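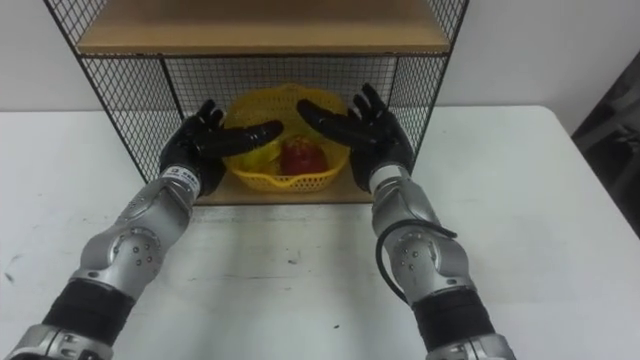
3.2 Storage furniture and containers

The households in the Lastville study kept fresh fruit in many kinds of container before the work began. Bowls were the most common, followed by the paper or plastic bags the fruit had been bought in. A few families used a drawer in the fridge for everything except bananas. To compare like with like, we gave all 18 households the same arrangement for the second half of the study: a small open rack for the kitchen worktop or table, and a basket to go on its lower shelf.

The rack has wooden shelves and black wire-mesh sides, with mesh across the back as well (Figure 1). It was chosen from the Dokside range after a short trial in which four racks were tried in the kitchen at Ebihara. The other three were rejected for practical reasons. One had a solid back and trapped crumbs, one was too deep for a normal worktop, and the third had shelves set so close together that the basket could be put in but not filled without taking it out again. This last point mattered more than we had expected. Chiba and Minami (see Section 2) found that people who had to move a container in order to use it soon stopped using it, and left the fruit beside it instead.

The basket is of yellow plastic, rounded, with small openings in its walls. It has a high rim at the back and a lower one at the front, where the edge dips in a shallow wave. In use it was tilted so that the inside could be seen from the table. We asked households to keep it this way, with the low side facing the room. Two families turned theirs round in the first fortnight and were asked to turn it back.

Placing the fruit

The instructions were kept short. Fruit was to go into the basket on the day it was bought, in a single layer where possible, with the older pieces at the front. Stickers could be left on. Fruit was not to be washed first. Bananas could be kept on the upper shelf if the household preferred, and most did prefer it. Nothing else was to go in the basket, although keys, post and a packet of Zuvia crackers were all found there on visits.

Figure 1 shows the basket on the lower board of the rack with a round red fruit towards the front and a greenish-yellow item immediately to its left. Against the yellow of the basket the second is much harder to pick out than the first. Several people raised this in the interviews. Lino Caruso, who did most of the home visits, noted that yellow fruit was more often missed when families were asked to say from memory what they had in, and that red fruit was hardly ever missed. We had picked yellow for the simple reason that the supplier had enough of them in stock. A white or grey basket would have been a better choice, and we return to this in Section 5.

Recording

Each household kept a paper sheet next to the rack. One line was filled in whenever fruit was put in, eaten or thrown away. In all, 926 pieces were thrown away over both halves of the study, out of 3815 recorded as bought. Pieces given to neighbours or taken to work were entered as eaten. Fruit cut up for a lunch box and brought home again caused some confusion, and from October onwards it was entered as thrown away if it did not get eaten the same evening.

Sheets were collected at the home visits, which took place in the early evening when somebody was likely to be cooking. Roman Makowska checked every sheet against the shopping receipts. Where the two did not agree, the household was telephoned and the receipt was normally taken as correct. Grapes and berries were left out altogether, as no family could be expected to count them.

Cleaning and wear

The basket was to be rinsed once a week and dried before it went back on the shelf. The rack needed little care beyond a wipe. Juice from an overripe pear marked one of the boards, and the mark did not come out. Dust gathered where the wires of the mesh cross, and three households said that they found it tiresome to clean. One solved the problem by standing the rack in the bath. The wood was none the worse for it, according to Darius Vītola, who inspected all the racks when they came back, but we would not advise others to do the same.

Shares: 2 | Comments: 0
Contact the authors | Copyright and reuse | Back to top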